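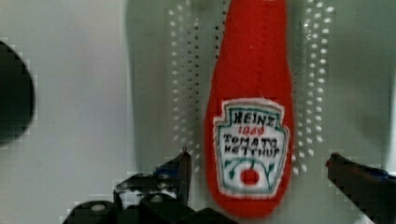

The plush ketchup bottle in front of the pegboard, jaws open on either side.

Skolley > Workshop Visits > Grippers

News Reviews Visits About

I'd barely put my bag down at Menby when Audrey-Anne Chisholm handed me a stuffed ketchup bottle. "Squeeze it," she said. So I did, and it's very squishy!

She's been comparing 2 grippers on the same arm, the Landry and the Mirnoment, and the soft stuff is where they part ways. "A hard block tells me almost nothing," she told me. "Both of them can hold a block. Plush gives, and then you find out how the fingers behave when they keep closing."

Each gripper gets 21 tries per toy, always starting with the jaws open (she's strict about that). I asked which one she likes better, and she laughed. "The Landry is quicker. The Mirnoment lets me set the force lower — I'd take that over speed any day." She does grumble about its cable, though, and about the wrist camera, which gets blocky around dark edges. "I can live with ugly video. I can't live with lag."

She has roughly 700 runs logged so far and wants to try a different controller in January. I asked if I could come back for that one, and she said sure, bring a toy.

Contact | © Skolley | Back to top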